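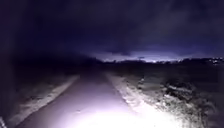

Attachment 1: the path after dark, grass verge on both sides

Ticket 245: Path lighting, Cundby to Lostville
Status: open
Raised by: Grażyna Kwiatkowski
Assigned to: Witold Krajewska
Date: 2018-09-18

Hello Witold, and thank you for ringing back so quickly, it was good of you. As I said on the phone, the lamps along the narrow path have stopped coming on in the evening. I walk it home most nights and I do love it (the hedgehogs are out at the moment!) but past the first bend it's terribly dark. You can tell from the attachment how quickly the path fades away once you look any distance ahead. The surface itself looks nice and smooth, so no complaints there. There's also a dark clump over to the right, further along, and I can't make out if it's a fallen branch or just a low bush. Could somebody check while they're out?

Reply, Witold Krajewska:
Hello Grażyna, lovely to hear from you again, and thanks for such a thorough report. The lamps on that stretch are the Brulano ones we put in back in May, all 6 of them on a single timer in the Jabłońska cabinet. I tried resetting the timer from the office this afternoon and it accepted the new times, but the lamps still show as off, so I'm leaning towards the fuse. I'll go out with a spare tomorrow and have a look at your clump as well. If it's a branch I'll drag it well back from the verge.

Grażyna Kwiatkowski:
Wonderful, thank you. I'll take my big torch until then, and do knock if you'd like a cup of tea, we're at number 62.

Next step: fuse check at cabinet, WK. Keep ticket open until lamps are seen lit.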